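Notes from the Livari open day, Mon 14 November

Written up on the train, so excuse the state of it.

Went to see Livari's table service kit. Two arms, two hands, software to train them and a simulator that comes in the same box. Our interest is the hotel breakfast side - setting, clearing, plating the simple stuff. Vasanthi Wickramasinghe ran our group and she was good, didn't dodge much.

Got there late. Parking is behind the Fabbri building, not in front like the email says. Missed the coffee and most of the company history. No loss.

First hour was the hardware room. Arms on benches, covers off, you can poke at things. Hands come off with one lever and a half turn, I did it myself on the second go. Cable runs inside the forearm, good for cleaning. Asked about food grade gloves over the fingers. They have some from Dumham on trial, not on the price list yet. Would want that in writing before we order anything.

Noise - fine. You could talk over it. Fan in the control cabinet is louder than the arms are.

Price. The kit is leased, not sold, 749 a week with service included, minimum term of 20 weeks. Simulator seat on its own is 194 a month. Somebody from a catering firm asked if the lease price comes down for three sites and got a "let's talk", so presumably yes.

Then upstairs for the simulator, which they call Oklow. This was the part I came for. Idea is you build your own table in it, your plates, your layout, and work the arms there before anything real gets broken. There's a library of 668 objects to start with. Crockery is well covered, glassware less so, and I found no toast rack. You can send in your own items to be scanned but thats extra, and the wait right now runs into May.

We each got a turn driving. Took me a while to stop overreaching with the right hand. Depth is the hard bit, you think you're over the plate and you aren't. A headset helps, the flat screen is rough. Lag was small but there. The woman after me was much better at it and she had never touched one either.

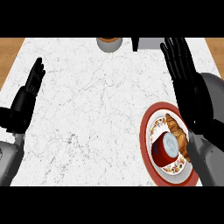 Breakfast setting in Oklow, right hand over the croissant plate.

Pastry was my main question. How hard does it grip, does it crush. Vasanthi was straight about it: soft food in the simulator is stiffer than soft food in life, so anything you train there needs tuning again on the real arms. She puts that at a few days of work per menu. Not in the brochure, should be.

Other gripes. Login kept dropping. Manual is only half written (chapter on tool changes is a single page). And support hours stop before our evening shift even starts.

Would I take it? The simulator seat, yes, for a couple of months, let Priority Two people play with it. Full lease, not untill the glove question is sorted and I've seen it clear a real table with real crumbs on it. They offered a site visit at a customer. Have asked for dates.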